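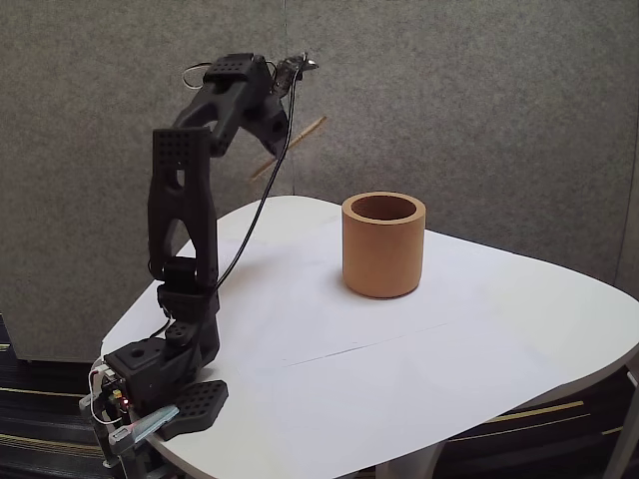 Why do two household surveys of the same town give different average household sizes?

They usually define a household in different ways, and they count people who are away on the survey night in different ways. A gap of a tenth of a person can come from those two choices alone, before any sampling error is added.

The Sturley Gap

By Rosaura Mosquera

In January the regional planning office in Sturley received two estimates of the same quantity. The first, from the town's own housing survey, put mean household size at 2.61 persons. The second, from a contract survey run by the research firm Fimovach, put it at 2.44. Both surveys had been conducted within the same twelve months. Both used the same address register. The difference was large enough to change the projected number of dwellings needed over the next planning period, and the office declined to adopt either figure until the source of the gap was known.

The work of finding it went to Tsung-han Choi, a demographer who had written neither survey. His notes run to 57 pages. Most of them concern definitions.

There are two common ways to define a household. Under the housekeeping definition, a household is a group of people who share living space and make common provision for food and other essentials. Under the dwelling definition, everyone living in one housing unit belongs to one household, whatever they share. Where most units hold a single family, the two definitions give almost the same result. Where units are sublet by the room, they do not. Three unrelated tenants with separate food budgets are one household of three under the dwelling definition and three households of one under the housekeeping definition. The number of residents stays the same in both cases. The number of households, which sits in the denominator, does not.

The town survey used the dwelling definition. Fimovach used the housekeeping definition. This was stated in both technical reports, in each case in an appendix.

Choi recoded the Fimovach file to the dwelling definition. Interviewers had recorded a unit number and a separate household number, so the recoding was mechanical. Of the units in the file, 50 contained more than one household. After recoding, the mean rose from 2.44 to 2.52, and slightly less than half of the gap was gone.

The second source was the treatment of absent members. A survey can count people present on the reference night (the de facto population) or people who usually live at the address (the de jure population). Both surveys claimed to use the second method. The rules for who "usually lives" somewhere were not the same. The town survey counted any person named by the respondent as a member, with no limit on time away. Fimovach excluded anyone who had been away, or expected to be away, for six months or more in the year.

In Sturley this matters because of two groups. Students who attend the college in Zarkthorpe leave in the fall and return for the summer. Workers at the Cárdenas packing plants are away for a season that runs from five to eight months, depending on the crop. A parent asked to list the members of the household will nearly always list a student child. A spouse will nearly always list a seasonal worker. Under the town's rule, both were counted at home. The student was at risk of being counted again in Zarkthorpe, where a separate survey included people in rented rooms.

"Double counting is not visible from inside one survey," said Sarahí Villaseñor, who manages field operations for the town survey. "You need the other town's file, and we did not have it."

The Zarkthorpe file was obtained under a data agreement in the spring. Names had been removed, so matching was done on date of birth, sex, and reported home town. The match identified 349 people who appeared in both weighted town totals. Removing them from the Sturley count lowered the town estimate from 2.61 to 2.58. Applying the six-month rule to the seasonal workers lowered it again, to 2.55.

At that point the two estimates stood at 2.52 and 2.55. The remaining difference was inside the sampling error of either survey, and Choi did not try to explain it further. Others in the office did.

Abelardo Henao, who reviewed the notes, looked at nonresponse. One-person households are harder to reach than larger ones. A single adult who works during the day may be missed on every visit, while in a household of five somebody is likely to answer the door. If missed addresses are dropped without adjustment, the mean is biased upward. The town survey made up to three visits, all on weekdays. Fimovach made up to six, including evenings and weekends. Henao found that 395 addresses in the town file had been closed as "no contact" after the third visit. He could not establish how many of these were one-person households, and his memo says so in its first paragraph.

Weighting can correct for some of this. The town weights adjust for district and dwelling type, and neither variable is a close substitute for household size. Fimovach adjusted for district, dwelling type, and the number of visits needed to reach a contact. The last adjustment rests on the assumption that people reached late resemble people never reached. Henao considers the assumption reasonable for apartments and weak for detached houses, where a share of the "no contact" cases are probably second homes with no usual residents at all.

A second home wrongly treated as an occupied unit does not alter the mean directly. It does inflate the household total once the mean is applied to the dwelling stock. Fongchan Chaiyaporn, who maintains the address register, has asked for a separate vacancy code that distinguishes seasonal use from long-term vacancy. At present the register has one code for both.

The planning office published its revised estimate on Tuesday, August 2, 2022. It uses the dwelling definition, on the grounds that the projections are for dwellings, and the six-month residence rule. Separate figures under the housekeeping definition appear in a supplementary table for use by the social services department, which plans by household.

The town questionnaire has been changed as well. It now asks, for each person listed, how many months of the past twelve were spent at the address, and whether the person has a room elsewhere. Villaseñor reports that the two items add a little over a minute to the interview. The visit limit remains at three, pending a decision on the field budget, but one of the three must now fall on an evening or a weekend.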